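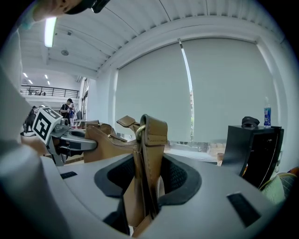

Jimville has no business being two games up in this series, one season-ticket holder said on the way out of the gym, and plenty of the 2,000 in the building seemed to feel the same. They'll take it though.

Jimville beat Kurport 82-74 in Game 2 of the regional league semifinals, after trailing by 11 early in the third quarter. Kurport went cold from outside – three straight empty trips, then a turnover at midcourt, then a timeout that didnt help. The home side closed the third on a 15-2 run and never gave the lead back.

Free throws did most of the rest. Jimville made 21 of 24. Kurport, the top seed, left nine points at the line and had its starting center on the bench with five fouls for most of the fourth.

No update yet on the Jimville point guard, who went to the locker room late in the second quarter holding his left wrist. He came back out taped up and played the final six minutes. The team says he will be looked at again before Game 3.

The series now moves to Kurport, where the hosts have lost only twice since November. That gym holds 1,000 and some 700 seats were gone by noon. Remaining tickets go on sale at the door two hours before tip-off. Visiting fans are in the north stand again, same as last year.

In the other semifinal, Yaman and Larine are tied at one game each. Larine took the opener by 19, Yaman answered with a one-point win in overtime on a putback at teh buzzer. Game 3 there tips at 7:30 p.m. in Larine.

Both series are best of five. Winner of each goes to the final, with home court going to the better regular season record – Kurport if it gets there, otherwise Yaman.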